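An Afternoon at Rillport: Two Grippers, One Bus and a Lot of Small Things on a Floor
24 June 2026
Filed under: Visits

The Rillport open day is held at the end of a bus line, past a garden center and a business that sells only hinges. I signed in, got a sticker that said VISITOR in case anyone was worried, and was handed to Raelene Kereama, who runs the hand-held gripper trials.

I had come to compare 2 tools. The Merrick has a stiff trigger and the manners of a stapler. The Binavora is softer, and its fingers close a little after you've decided they should. Raelene says new people prefer the Merrick on the first 3 tries and the Binavora from then on. I preferred the Merrick all afternoon, and she wrote that down without comment.

The work is tidying. You squat, you pick up something small, you put it in a box, and you try to do it slowly enough that the recording is worth keeping. My knees objected well before my wrists did. Tape rolls are a pleasure. Power adapters are heavy at one end and always seem to know it.

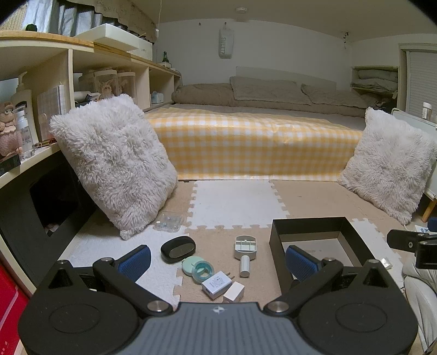
Does the softer gripper drop fewer things?
On flat objects it does, according to the trial sheets. With anything round the two come out even, and the operator matters more than the pads.

Hemi Donnelly gave the talk after coffee. Their target is 1,000 usable pickups per tool, and they were at 80 percent of it for the Merrick. He was less forthcoming about the Binavora, which had spent part of June back with its makers over a sticky hinge. I mentioned the shop up the road. He had heard that one.

The controller demo was run by Ewan Hoani on a Sturkness unit with a fan like a hair dryer. He let us change the grip force with a dial, and a man from the back row crushed a paper cup to general approval.

Parking is bad, so take the bus. The sandwiches were egg. Raelene has put me down for another session on the Binavora, and I have bought knee pads.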